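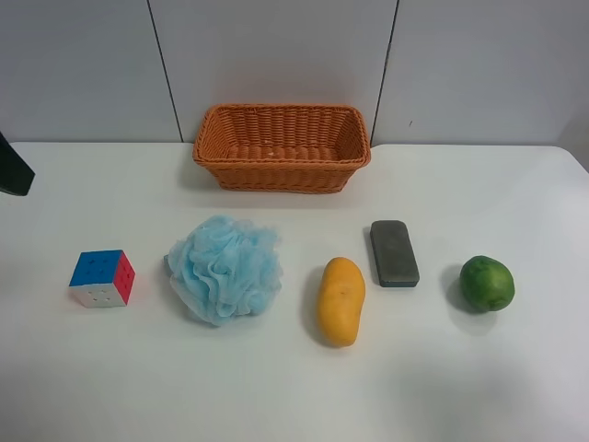

JILTHORPE, 10/9/25

Storage notes: limes in the back room

The lime figures for the summer are in. The buying club received 3,000 pounds of fruit through the Nukport depot and members took 2,658 pounds. The difference, 342 pounds, was written off as shrink. That works out to 11.4 percent, which is high for citrus and would have been higher if the last delivery had not been picked up so quickly. Most of the loss was avoidable, and the changes below apply from the next delivery on.

Shrink in limes comes from water loss, chilling injury, yellowing and decay. They are recorded together on our sheet, so the split has to be worked out from the notes in the margin. By those notes, decay was the smallest part. Water loss and chilling injury made up most of it, and they pull the thermostat in opposite directions.

A lime loses water through the peel. The wax layer slows this down, and any scrape or scrub that damages the wax speeds it up. The rate depends on the difference in vapor pressure between the fruit and the air around it, so warm dry air is the worst case and cool moist air the best. Once a lime has lost several percent of its weight the peel turns dull and leathery. The juice is often still fine at that stage, but members leave the fruit in the bin and it goes out with the rest.

The usual answer is to turn the temperature down. With apples that works well. Limes are a warm-climate fruit, and if they are held below 50 degrees for long enough the peel develops sunken brown pits. The damage depends on both temperature and time. A couple of days at 40 degrees will usually show nothing, while three weeks at 40 degrees can ruin a case, and the pits often do not appear until the fruit has been brought back to room temperature. This explains several complaints in the log where fruit was checked on pickup day, passed, and was spotted by the following week.

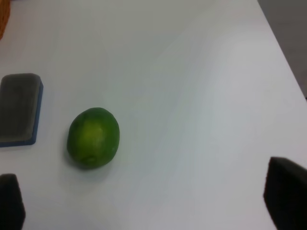
Bence Lakatos asks why the limes cannot simply go in with the greens, where the air is already moist and the door is opened less. He writes that he has kept limes in his crisper drawer at home for years and they come out firmer than ours.

The comparison is fair but the times are different. A home drawer holds a few limes for a week or two, inside a bag or a closed box, and they are used before pitting has time to develop. Our greens run at 34 degrees and a case of limes can sit for most of a month. At that temperature and that length of stay, pitting is close to certain. The drawer's real advantage is the still, moist air, and that part we can copy at a warmer setting.

The back room measures 415 square feet and is run by a single Orus controller. The sensor was mounted beside the evaporator, where the air is coldest, so the display read lower than the bins did. Someone would then raise the setpoint to protect the limes and the far shelves would drift to 58 degrees. The sensor has been moved to shelf height on the north wall. The setpoint is now 50 degrees with a two-degree band. Please leave it alone. If the display reads outside 48 to 52 for more than an hour, note the time on the door sheet and call the number printed there.

Humidity is the harder problem. The coil pulls water out of the air every time it runs, and the room was sitting at 70 percent relative humidity through most of July. The target is 85 to 90 percent. A Veres ultrasonic humidifier was bought for $898, including the hose and float valve, and has been installed at the opposite end from the fans. It takes filtered water only. Tap water leaves a white mineral dust on the fruit and on everything else in the room.

Above 90 percent the risk shifts toward mold, mostly on fruit with broken skin. Sorting on arrival matters more than it did. Pull anything cut or soft. Russeting and small dry scars are cosmetic and those limes should stay in the case.

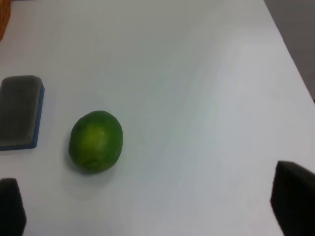
Yellowing is a matter of ethylene and time. A lime is picked green and will lose chlorophyll slowly in any case, but exposure to ethylene from ripening fruit makes it happen faster. Apples, pears and ripe bananas are the main sources in our room. They have been moved to the front cooler, and the exhaust fan is on a timer that runs for ten minutes every three hours. A yellow lime is a ripe lime, often with more juice and a little less bite, and it is perfectly usable. It goes in the discount bin.

Changes to the receiving sheet: shrink is now entered under four headings (dry, pitted, yellow, decayed) with a weight for each. Yellow fruit sold at discount is entered as sold. Weigh the case on arrival and again at the first pickup, using the same scale both times — the floor scale and the counter scale do not agree, and the counter scale is the one that was calibrated in February.

For home use, put limes in a closed bag or container in the refrigerator and use them within two or three weeks. On the counter they keep for a week, less in a heated kitchen. Cut limes should be wrapped and used within a few days. Juice freezes well in an ice cube tray, and zest should be taken before the fruit is juiced and frozen separately.

The lemon figures were not ready for this issue and will run in the next one.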